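How a Guitar Gets Its Growl: Distortion in Heavy Music
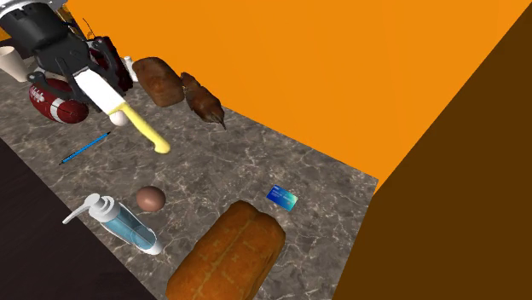 Every sound starts with something shaking. When an object shakes back and forth, it pushes on the air next to it, and the push travels outward until it reaches an ear. Scientists call the shaking vibration. The kind of sound depends on what the object is made of, what shape it is and how hard it is hit. Think of the kitchen knife with the yellow handle and the small white egg under it. If the knife fell flat on the marble countertop, it would clatter. If it landed on the egg, there would be a short crack and very little else. An electric guitar string keeps vibrating for much longer than either of them, and a long sound gives electronic equipment plenty of time to work on it.

From string to signal

An electric guitar with a solid body is quiet when it is not plugged in. The strings are steel or nickel, and under them sits a part called a pickup. A pickup is a magnet with very thin copper wire wrapped around it many times. When a metal string moves over the magnet, a tiny electric current flows back and forth in the wire. The current copies the motion of the string. If the string vibrates 80 times in one second, the current also goes back and forth 80 times in one second.

The number of vibrations in one second is called frequency. It is measured in hertz, which is written Hz for short. A string vibrating 80 times a second has a frequency of 80 Hz. That is a low note, close to the lowest note on a guitar with normal tuning. Many metal bands tune their strings lower still.

The current from the pickup is too weak to move a loudspeaker. It goes through a cable to an amplifier, which makes a bigger copy of it. The bigger copy moves the paper cone in the speaker, and the cone pushes the air.

What happens when the copy is too big

Imagine drawing the signal as a line on paper. A smooth note looks like rounded hills and valleys. The height of the hills shows how strong the signal is. This height is called amplitude.

An amplifier can only make the hills so tall. The limit is set by its power supply and its parts. If a player turns up the control marked "gain," the hills grow until they reach the limit. After that they cannot grow any more, so the tops are cut off flat. The bottoms of the valleys are cut off flat too. This is called clipping, and the sound it makes is called distortion.

You can try this with a pencil. Draw a wavy line across a page. Now lay a ruler across it just below the tops of the hills, and erase everything above the ruler. Draw flat lines to join up the gaps. Do the same at the bottom. You have clipped your wave.

Why flat tops sound rough

A smooth, rounded wave of 80 Hz has one frequency in it. A real guitar note always has extra, quieter frequencies on top of the main one. They are called harmonics. The first extra one is 2 times the main frequency, so here it is 160 Hz. The next is three times, or 240 Hz, and so on upward.

Clipping adds more harmonics and makes the high ones stronger. Your ear hears this as buzz, growl or fizz. The note is still the same note, so you can still sing along with it, but its tone color has changed. Tone color is also called timbre (say "TAM-ber").

Distortion also makes a note seem to last longer. A plucked string gets weaker as time passes. In a clipped signal the loud start has been squashed down to the limit — the later, weaker part of the note may still be strong enough to reach that limit. The two parts then come out at nearly the same loudness.

Pedals

A player does not need to turn the amplifier up to its limit. A small metal box called a pedal can do the clipping first. It sits on the floor and is switched on with a foot. The Flornier Fuzz and the Marnex 202 are two pedals of this kind. Each one runs on a 9-volt battery.

Inside the Marnex 202 are parts called diodes. A diode lets current through in one direction once the voltage is high enough. Two diodes facing opposite ways can trim both the hills and the valleys. The Flornier Fuzz uses transistors, and it pushes them so hard that the wave comes out almost square.

Common pedal controls:

Gain or drive: how much the signal is clipped.
Tone: how much of the high frequencies is let through.
Level: how loud the pedal's output is.

Power chords

When several notes are distorted together, their frequencies mix and make new ones. With some chords the new frequencies do not fit well, and the result is muddy. Metal players often use a power chord, made from a main note and the note a fifth above it. The new frequencies from this pair fit the chord well. Slow bands may let one power chord ring for many seconds before playing the next.

Keeping your ears safe

Very loud sound can damage the small hair cells in the inner ear, and these cells do not grow back in people. Wear earplugs or ear muffs at a loud concert or band practice. Distortion does not have to be loud. A pedal can be played through a small amplifier with the volume low, and the wave will be clipped in the same way.

Words to know

Amplitude: the height of a wave.
Clipping: cutting off the tops and bottoms of a wave.
Frequency: the number of vibrations in one second.
Harmonic: an extra frequency above the main one.
Pickup: the magnet and coil that turn string motion into current.
Timbre: the color or character of a sound.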